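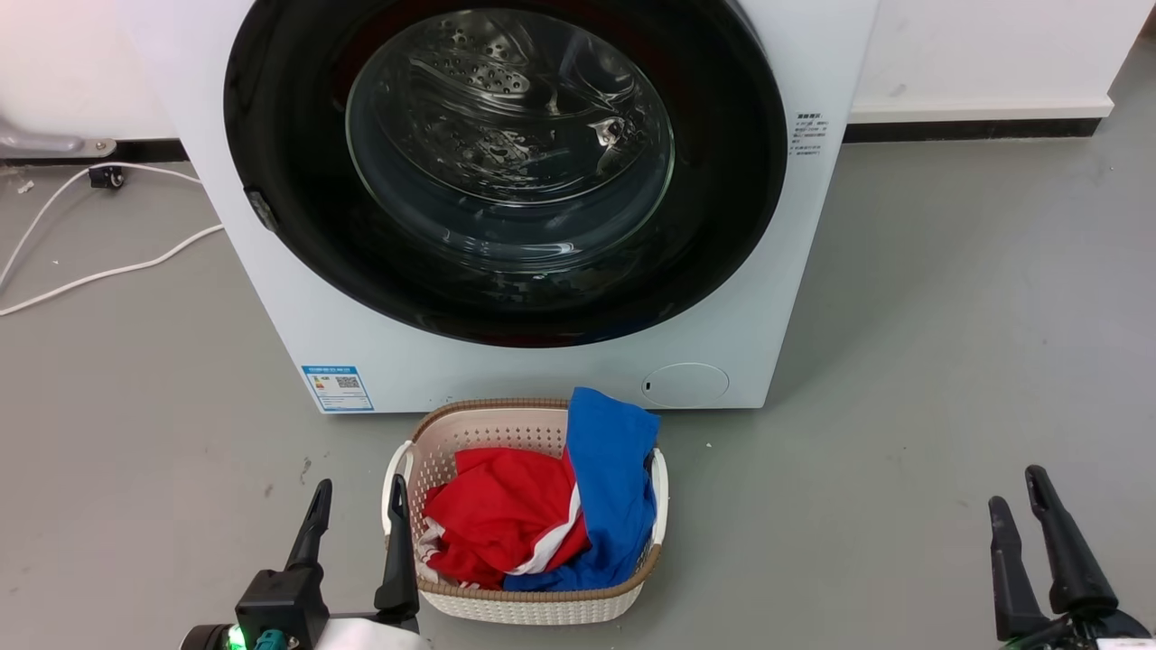

Front-loader, door shut, filter cover at bottom right.

Notebook, entry 2021-07-17

Pre-season work on the match balls and the throwing tests. I write this in the evening, so some of the order may be mixed. The raw numbers are in the shared folder under "Bravia throws", please do not edit them there, make a copy first.

Ball grip. The question from the coaches of the Jodau club is still the same one as last season. Their quarterbacks say that a new ball is too slippery for the first two or three weeks, and they want to know how much preparation is enough before the opening game. I took 12 balls from the new delivery. Four I left as they came from the box, four I brushed for ten minutes each with the stiff brush, and four I brushed and then treated with the conditioner from Jasier, left to stand overnight and brushed again.

The pull test on the leather gave a clear difference between untouched and brushed. Between brushed and brushed with conditioner the difference is small, and with four balls in each group I do not want to say more than this. One ball of the second group was much better than the three others. I checked it and the pebbling is deeper on two of the panels, so it was probably a better ball from the beginning. I keep it in the table but marked with a star.

Weight of all balls before: between 401 and 412 grams. I had expected a smaller spread. After the conditioner the weight went up by two grams for one ball and by one gram for the others of the group. Our scale shows only whole grams, so this is almost inside the error. We need the better scale back from the shoe people.

Throws. In the afternoon we had the two quarterbacks and the left-handed backup for the throwing. In total 165 throws, all from the same mark on the grass, to the net with the three targets. The older quarterback makes his release earlier on the short out route than on the slant, and I think a defender who watches film could learn this. I told it to the position coach, who said he knows and that it will be corrected in the camp. I will measure again in October, when they have played some games, and we will see if it is still there.

The backup does not like the conditioned balls. He says they feel "sticky in a wrong way" when he changes the grip before the throw. His numbers with them are not worse than with the brushed ones. But I write it down, a player who does not trust the ball will throw it differently on Saturday evening in the rain than here with us.

The radar lost 11 throws, all of them to the right target. Same problem as in spring. The angle is too large for it, and we must either move the stand two steps back or turn it between the series. For today I filled nothing in, these cells are empty in the table.

Spin rate. I could use 140 of the throws for the spin. The lacing is hard to follow in the video when the sun is low, so the last series is the worst. Next time we start with the long throws and keep the short ones for the late hour. White tape on one end of the ball helps a lot but the players notice it, and then they look at the ball and not at the receiver.

Order from Trajkovski: the replacement bladders came, two of the wrong valve type. I wrote to them. The invoice is 378 for the whole parcel and I will not sign it before the exchange is clear.

Still to do:
Pressure check on all balls in the morning, before anybody throws, and again after the session. Today I forgot the second reading for the first group.
Repeat the pull test with wet leather, same amount of water for each ball, measured with the syringe and not by eye.
Ask the Jodau equipment manager which brush they use at home. Ours is maybe too hard.
Copy the video to the second disk. The first one is nearly full.

The pull test sled makes a noise again on the return. I put a little oil on the rail and it became better, but the left bearing should be changed before we do the wet series.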